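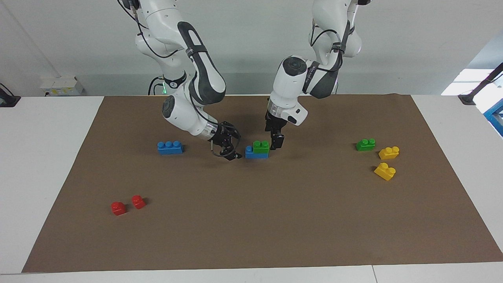
Reading time: 2 minutes

Section 4. Recording a Hand-Guided Task on the Two-Arm Station

This section applies to operators who have completed the Setix safety briefing. The sample task is "Stack Bricks," stored under task number 881.

Before you begin

1. Clear the mat of everything except the toy bricks listed on the task sheet.
2. Confirm that both arms are in the ready position above the mat.
3. Open both grippers from the Jakgate control screen.

CAUTION: Keep fingers away from the gripper jaws whenever the arms are powered. Only one person may guide the arms at a time.

Recording

4. Select New Demonstration and enter your operator initials.
5. Hold each arm near the wrist and switch it to guide mode. The arm should move with light, steady pressure. If it drifts or resists, release it and select Stop.
6. Bring one gripper down over the first brick and close it on the sides, leaving the studs clear.
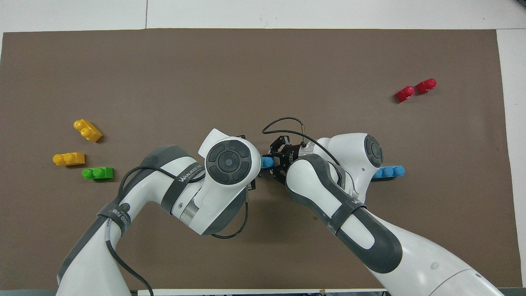
7. Move at an even pace. Short pauses are acceptable — sudden corrections are not, and they will be copied into the learned motion.
8. Set the brick down, open the gripper, and raise the arm before guiding it to the next one.
9. Select Save. Discard any recording in which a brick was dropped.

NOTE: A full set consists of 30 saved demonstrations. Change the starting layout of the bricks between recordings.

Questions about this section should be sent to Aníbal Frade, Training Office, Room 134. Last revised 5th April.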